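Table Clearing with Hand-Held Grippers: Project Gallery
Posted in September by the project course staff

This site uses cookies to remember your display settings. Accept | Manage

This page collects notes and one picture from the fall project in the manipulation course. The task set for every team was table clearing: pick up light tableware from a covered table and put it down at a marked spot. Teams recorded demonstrations with a hand-held gripper, trained a policy on the recordings, and ran it on the bench arm at the end of term.

The class had 36 students in 6 teams. Each team received the same parts list and the same software image. Differences in the results come from the recordings, the finger pads and the choice of control rate, and the notes are ordered by topic for that reason. Teams are called by their project names: Zondon, Ronden, Nordin and Puletti are the four that submitted complete logs.

Gripper body and fingers

All teams printed the same housing. The first print had a parting line across the grip area, and most students sanded it down. The second print moved the line to the underside. The mount for the finger pads is a separate part held by two screws, so the pads can be changed without opening the housing.

Zondon kept the stock pads. Ronden recut theirs at a shallower angle to get under plate rims, and gave up some holding force on cups. Their grasp rate on plates went up. Their grasp rate on cups went down by a similar amount, and they used the stock pads again for the final run.

Puletti changed pads between object types. It worked on the bench but made the recordings hard to merge. The training script assumes one finger geometry per set, and the two halves had to be trained separately.

Calibration

Calibration was done at the start of every session with a printed board. The finger opening was checked at fully open, half and closed. Nordin skipped the half position for the first part of the term, and their width readings drifted in the middle of the range. The affected recordings were kept but marked, and were left out of the final training set.

The clock offset between the camera stream and the width encoder has to be measured again after any firmware update. The offset stored in the config file is valid only for the version it was measured on.

Recording procedure

One episode is one object, one pick, one place. The operator starts with the gripper still, waits for the tone, moves at an even speed and holds still again after release. Episodes with a regrasp were allowed if the regrasp was completed. Episodes where the object fell were marked as failures and saved to a separate folder.

Teams recorded in blocks of 20 episodes, then changed the starting position and stood at a different side of the table. Ronden changed position after every episode in their last session. It took longer, and their policy handled off-center objects better than the others did.

Patterned tablecloths were added after the midterm review. Policies trained on plain covers tended to stop short or reach to the wrong side when a pattern was introduced. Mixing both kinds of cover in training removed most of the effect. The tracking software also held position better over a pattern than over a plain surface. 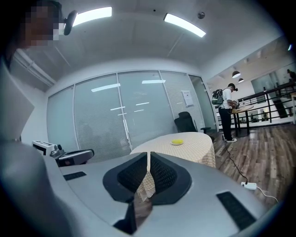 Gripper work at a round table with a checkered cloth and a small yellow plate. Flat pieces like the plate have to be taken at the rim, with the fingers tilted.

A comment from Marisol on the plate numbers: we ran the same kind of task in our club last spring and had more trouble with the release than with the grasp. The plate would stick to one pad and land turned. Slowing the opening for the first few millimeters fixed most of it. Did any of the teams log the opening speed, or only the width?

Reply from the course staff: width only, sampled at the camera rate. Speed can be derived from it, but the values are noisy at release. Puletti filtered theirs and the script is in their folder.

Final runs

Each of the four teams with complete logs had 11 attempts on the bench arm, with object positions drawn from a list made before the session. A run counted if the object was lifted clear and came to rest inside the marked area. Ronden had the most completed runs on plates and Zondon on cups. Nordin lost several attempts to a loose connector on the arm side and was allowed to repeat them. Repeated attempts are marked in the log.

The usual failure on plates was a closing motion that began too high. The fingers met above the rim and the arm went on to the place position with nothing held. A check on finger width after closing catches this case, and it will be part of the starter code next term.

Files

Logs are stored per team, in plain text, with one line per episode. Housing and mount files are in the parts folder, second print only. Training takes around an hour on the lab machine with the default settings.

Related pages
Finger pad geometry: notes from the Ronden team
Merging recordings with different end effectors
Calibration board, printable sheet
Parts list for the hand-held gripper
Project course: schedule and grading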